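Kukholm Cord Wrap, Set of 9
Home / Workroom / Cord and Cable Tidying
Item 891
In stock, ships from our Drultthorpe store

I have a drawer at home that I stopped opening in June, and if you've got one too (chargers, a lamp cord, something that might belong to a printer) then you already know why I wanted us to carry these. The Kukholm wrap is a soft strap with a snap at one end and a little loop at the other. You thread it onto the cord once and it stays there, so you're not hunting for a twist tie every time you pack up!

We tried a lot of straps before picking this one. The hook-and-loop kind picked up every bit of lint in the shop, and the rubber ones got sticky by the end of summer.
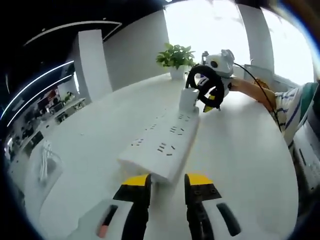

The snap was what won me over. It closes with a proper click and I can do it with one hand while I'm holding the cord in the other. Yulan Deng at our Brevcombe store has had the same set on her sewing machine cords since we got our first box, and she's rough on things.

What you get
9 straps: 4 short, 4 medium, 1 long
Colors: oat, moss or brick
Wipe clean with a damp cloth, please don't put them in the dryer

The short ones are for phone chargers and earbuds. Medium does most household cords, and the long one is for the big stuff, extension cords and garden lights and so on. If your cord is really thick, get the long straps by themselves (sold in the Tang range, same snap, wider strap).
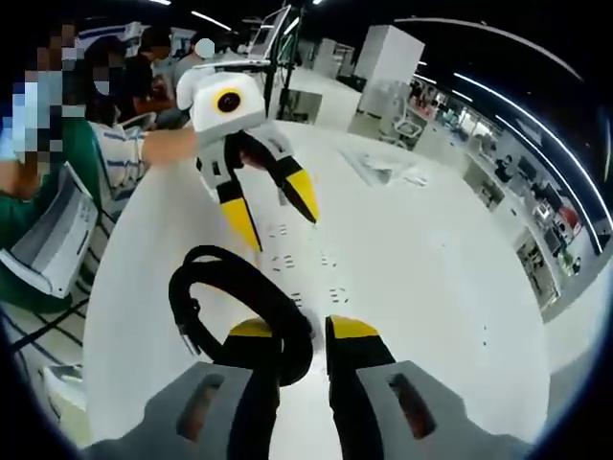

Black cable in a loose loop.

One tip on coiling: go with the bend the cord already has. If it fights you, let it hang for a minute and start over from the plug end. I used to wind mine around my elbow and they came out like corkscrews, and then I'd blame the cord.

Price is $19 a set. You can mix colors if you leave us a note at checkout, but we can't split the sizes, sorry! Returns are fine as long as the straps are still on the card.

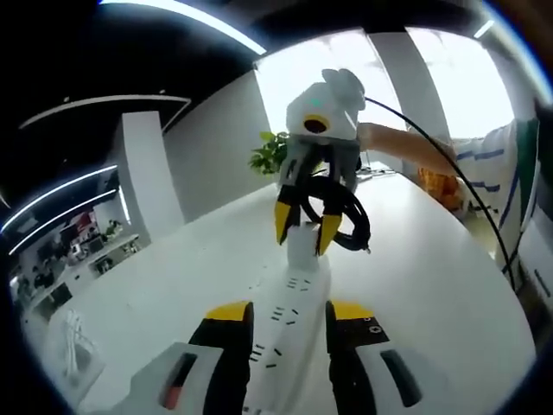
Dragica Golob
Buyer, Workroom and Storage

I get asked whether the snaps scratch a desk. Mine haven't, though I'd keep them off a piano. I also get asked about brick, which looks more orange on some screens than it does in the shop. It's a brownish red, close to a flowerpot.

Goes well with: Tang long straps, Kukholm label tags, Kukholm drawer tray (narrow)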